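Switching to the sleeper train (sort of)

Arsalan Yousafzai
3 Jun 2021
2 min read

Quick one today, packing and typing at the same time. Off to Plesside in the morning for the coast path. Ninety miles of it if the knees hold, which they won't. Towel is sorted at least. Everything else is on the bedroom floor.

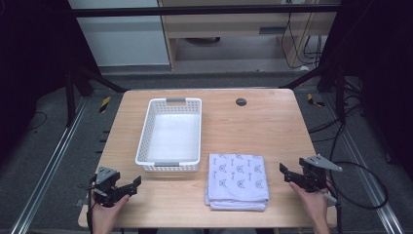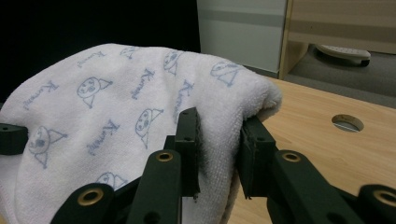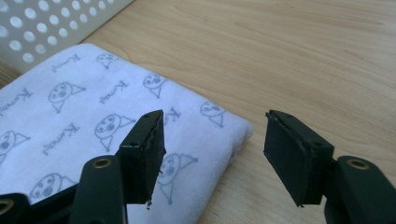 So how much should you carry on a walk like this? As little as you can bear, and then take one more jumper out.

I did the northern half a few years back with a pack so heavy I had to sit down to put it on. Two pairs of jeans. A hardback. A full size shampoo, which leaked on the hardback. By the second night I'd posted half of it home from a tiny post office and paid more for the parcel than for my bed.

This time – one pair of walking trousers, one pair for the evening, three tops, waterproofs. Socks I am not going to be strict about. Wet socks ruin everything and I will carry as many as I like.

Food. Porridge sachets, oatcakes, a block of cheese. There's a shop at Fidwood on day two and then nothing much until Arain, so that's the stretch to plan for. Last time I got there at ten past five and it shut at five. Dinner was a cereal bar and a very old mint.

Water is the other thing. Two litres is plenty if it's cloudy, not enough if it's hot. The tap by the church at Arain was working last time, don't know about now, will report back.

Trains were a faff. The direct one sold out so I'm on the sleeper as far as it goes and then a bus that may or may not run before July. The timetable says it does and the man on the phone said it doesnt. I've printed the timetable to wave at the driver.

Boots are the old ones. I know. New pair is still in the box and I'm not breaking them in on a cliff.

No laptop with me so no posts for a bit. Comments will sit there untill I'm back, sorry. If anyone knows whether the cafe at Plesside harbour still does the bacon rolls, please say so before I go to bed tonight.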